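A simulated cell needs a maintenance log

By Emmanuel Mfaume

When a real arm is bolted down at Hourani, it gets a folder. The folder says who leveled the base, which gripper is on the flange, what payload was entered and when the fasteners were last checked. No one argues about this. The simulated cell next to it in the schedule gets a file name and, if we are lucky, a comment.

I think that is a mistake, and I have made it myself. At Trondau we kept a simulated cell for 16 months before anyone wrote down how it was set up. By then it had three versions of the gripper model, each with a different friction value on the fingertips. All of them loaded without an error. A real gripper with worn pads at least drops things in front of you.
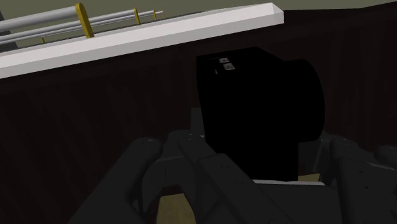
Gripper fingers near the black box-shaped object in the simulated cell.

The usual answer is that software doesn't wear out. The files don't, but everything around them moves. The physics engine gets an update and contacts go a little softer. Someone shrinks a collision shape to make one job run, then leaves for another team. A tool gets swapped and the tool center point stays where it was, 8 millimeters off. I would call that wear, and I would treat it the same way.

My proposal is modest. Each simulated cell gets a log, kept by one named person. Every time a tool, an object or a base position is changed, it gets a line with the old value and the new one. Once a month the owner runs the same 10 moves and compares the joint positions with the last set.

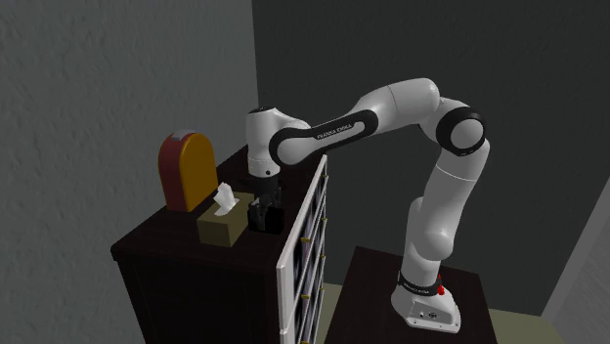
Base position deserves the most care, in my view. It is the easiest number to nudge when a reach comes up short, and every taught point in world coordinates depends on it. On a shop floor, moving a pedestal takes a pallet jack and an afternoon. On a screen it takes one edit, and people treat it as if it were that small.

Emmanuel Mohamedi, who ran the Sternby line for years, thinks I am asking for paperwork. He says version control already records every change. It does record them, but it won't tell me why the finger friction went up in December, or whether anyone ran the arm afterward - and those are the two things I want to know when a program behaves on screen and misses on the floor.

He and I still disagree on the monthly run. He would do it only after an update. I would keep it on the calendar, next to the greasing.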